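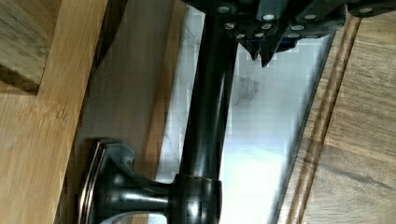 Cabinet Pulls, Up Close

Picking out hardware is my favorite part of any kitchen, and I could talk about handles all day! We went with the Hallik bar pull for the Skokilholm kitchen, 24 of them in all, after going through a sample box of 36. I'd put them on every door in my own house if I could.

Dark bronze on pale, slightly greyish beige wood. I love how the finish goes almost black, and then you get that one long streak of light running down the bar.

The foot is the best bit. It flares out wide and curved where it sits against the wood, with a raised rim and a thin, slightly coppery line along the edge (you only catch it from close in).

Straight grain on the cabinet frame, warm and golden with a few faint darker streaks. Such a good match for a dark pull!

More kitchens from Dedavden are in the May gallery.

Posted 14/07/2022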